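Musora: a small data set of secondhand sportswear listings

Data card and notes. Maintained by Pendo Ondieki and Ulises Zúñiga. Last revised 09/04/2018.

## What is in it

Musora holds 1,699 listings for used sports clothing, typed up from the sale boards of the Drorkura and Lista swap shops. Each row is one listing. A listing can cover one garment or a bundle. Bundles are not split up.

The files:

- `listings.csv` has one row per listing
- `sellers_notes.csv` has the free text written by the seller, joined on `listing_id`
- `sizes.csv` is our lookup table for size labels
- `CHANGES.txt`

## Columns in listings.csv

- `listing_id`: text. Starts with D or L for the shop.
- `kind`: jersey, shorts, jacket, socks, bundle, other
- `main_color`: the first color named by the seller
- `trim_color`: the second color named, blank if there was only one
- `size_label`: as written on the card
- `size_clean`: our reading of the label, see below
- `ask`: asking price in whole dollars
- `sold`: yes, no, unknown
- `condition`: 1 to 4

Colors were never checked against the clothes. If a seller wrote "maroon" we kept maroon, and if the next one wrote "dark red" for the same team kit we kept that too. There is a loose grouping in `sizes.csv`, second tab in the old spreadsheet version, which should have been its own file and will be at some point.

Condition 1 is unworn. Condition 4 means torn, stained or missing a drawstring. The Lista cards used a five-step scale until December, and we folded its two lowest steps into 4.

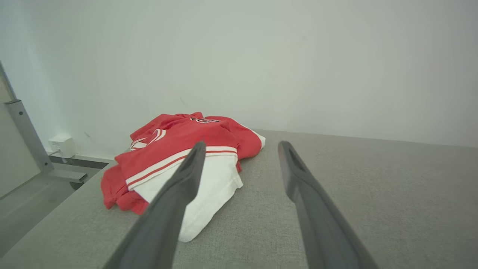
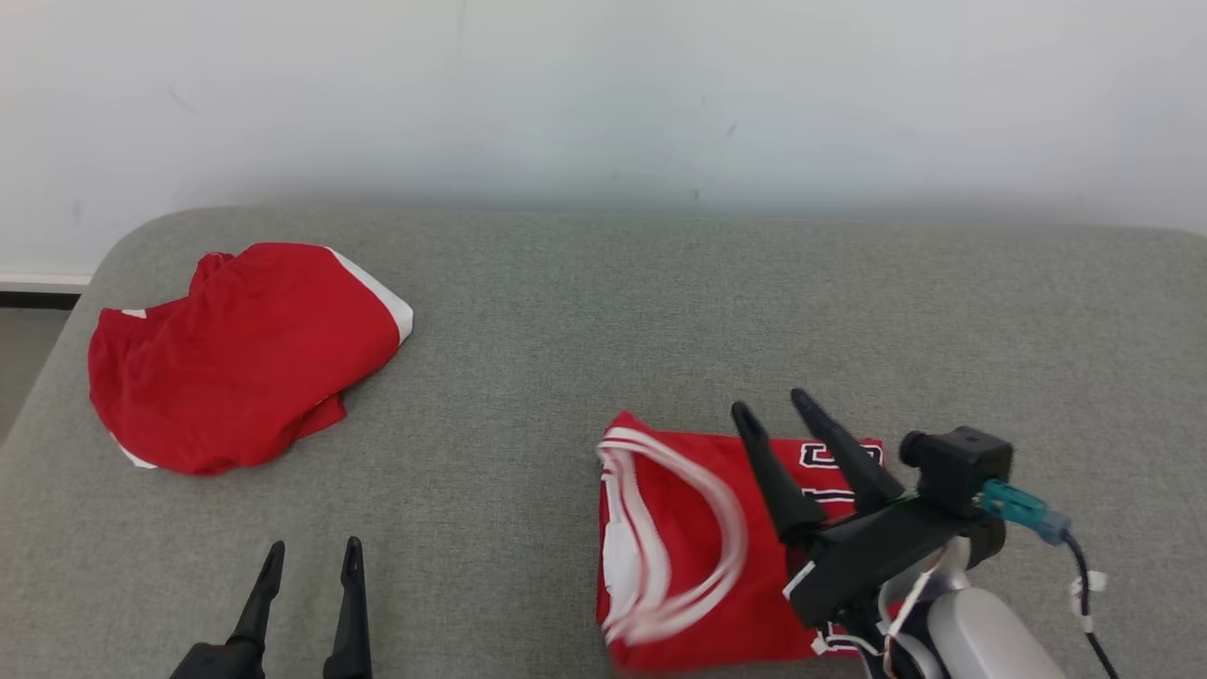

Red sportswear with white parts, bunched up on gray fabric.

## Sizes

Sizes were the hardest part. Sellers mixed youth and adult labels, and a youth XL and an adult S are close enough that people used either one. `size_clean` is filled only when the card said youth or adult. It is blank in 318 rows. Please don't fill the blanks from price. Ulises tried it and the results were poor for shorts.

Waist sizes in inches were left alone.

## Known problems

- Roughly 200 rows from Drorkura have `sold` set to unknown. The cards were taken down before anyone marked them.
- Prices ending in 9 were sometimes copied as 4 from handwritten cards. We fixed the ones we found.
- "Basketball top" and "jersey" are both coded as jersey. Hockey and soccer shirts are in there as well.
- Seller notes may repeat. One seller pasted the same washing instructions into every card.
- Goalkeeper gloves are under other.

Names and phone numbers were removed from the notes by hand. If you find one we missed, write to us with the `listing_id` and leave the number itself out of the message.

## Loading it

The files are UTF-8 with commas between fields and double quotes around free text. Some notes contain line breaks, so a reader that goes line by line will give too many rows. Read `listing_id` as text.

## Use

Free for teaching and study. We have used it for a class on cleaning messy tables, and the price column works well for a first lesson on missing values. It is too small and too local to say much about used clothing prices in general. Please keep the name Musora and the revision date with any copy you pass on.

The Bortolotti cards are not included yet. There are 400 of them in a box and they need typing.

Contact: Pendo Ondieki, Musora data desk | © 2018 Musora | Back to top
3 comments | 11 shares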